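Oltivora four-finger hand with wrist camera: worth it for a small cell?
Forum > End effectors > Hands and multi-finger grippers
11 replies, showing 1 to 7

gantry_left
Looking at the Oltivora hand kit, the version with the wrist camera bundled. List price from Gokon is 2,000 for the hand, camera extra. Has anyone run one for more than a trial period? Main interest is fingertip wear and whether the camera view is usable with the fingers at rest.

munro_k
Have had one since winter. Tips are fine. Driver is fine on Linux. The manual is poor on mounting angles, and the default bracket rotates the image relative to the room. You correct it in software or you live with it.

pelletwise
Disagree on the driver. Ours dropped the hand connection every 30 minutes or so until we moved it off the shared switch. Gokon support (Nazma Ranasinghe) sent a revised config, and that held. Still, this should ship working.

munro_k
Separate network here, so I would not have seen that. View through the wrist camera, stock bracket, fingers at rest:

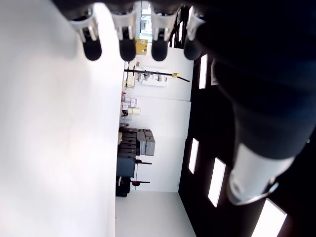
Reply 5
gantry_left
Useful, thanks. So all four tips sit along the top with the room on its side, and the arm takes most of the right third. That is more of the view lost than I expected. Does the Munshi bracket help?

Reply 6
pelletwise
Somewhat. The Munshi part lets you turn the camera a quarter turn, which fixes orientation and does nothing for the arm. You need an offset plate for that, and then you recalibrate. Also note the big white surface on the left in that view. With auto exposure on, something that bright can pull everything else down. Lock exposure before you record anything.

Reply 7
munro_k
I leave auto on and have no complaints. The tips are glossy black and they still separate well enough from a pale wall. The fourth one is harder, being partly in shadow against a dark area. If your work depends on that finger, add a lamp. I would not buy the offset plate for it.

On wear: the rated figure in the Povoritz test sheet is 2,000 grasp cycles per tip set. I am past that with no visible damage, handling cardboard only. Metal parts with burrs would be a different case. Spare tips are sold as a full set of four.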